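## Room care: bedding and spare pillows

Item 4 of the house notes, Nov 1, 2019

The bedding routine for the Orstead rooms was last revised in February. Olumide Nwachukwu has since gone through the laundry log, which lists 523 items, and the changes below apply from this issue.

Fitted sheets go on first, head end before foot end. Pull the fabric down over the front edge of the mattress and smooth from the pillows downwards. Shallow folds in the lower part are acceptable; a twisted corner seam is not.

Blankets with a print are laid on one half of the bed only until the sheet has been checked. Fold the lower section back on itself so that the layers can be aligned by eye. Books and other small items come off the bed before the blanket is spread – they leave creases and get lost in the fold.

Spare pillows are kept on the folding chair, propped against the backrest. They do not go on the floor, even on clean tile.

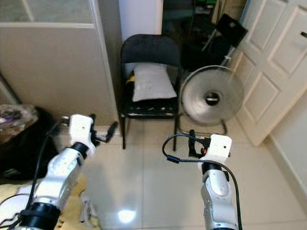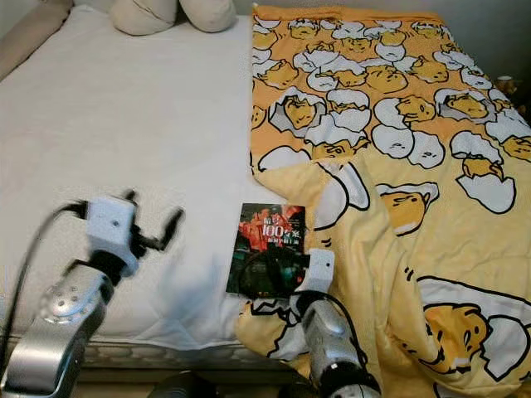
### Washing and airing

Wash fitted sheets and pillowcases at 60 degrees. Printed blankets are washed at 30 degrees, inside out, with no softener. Two blankets per load is the limit for the Hamada machine, and a heavy one should be washed alone.

Pillows are aired for seven hours between guests. Run the fan on its low setting and keep the door partly open while it is on. The fan should face along the room, with at least one metre between the grille and any loose fabric.

Mattress side panels with a quilted finish are brushed dry. Do not use the steam cleaner on them – the padding holds water and takes days to recover.

Replacement pillowcases are on order from Fidetti. Requests for extra sets go to Xuelian Deng, with the room name and the mattress depth in centimetres.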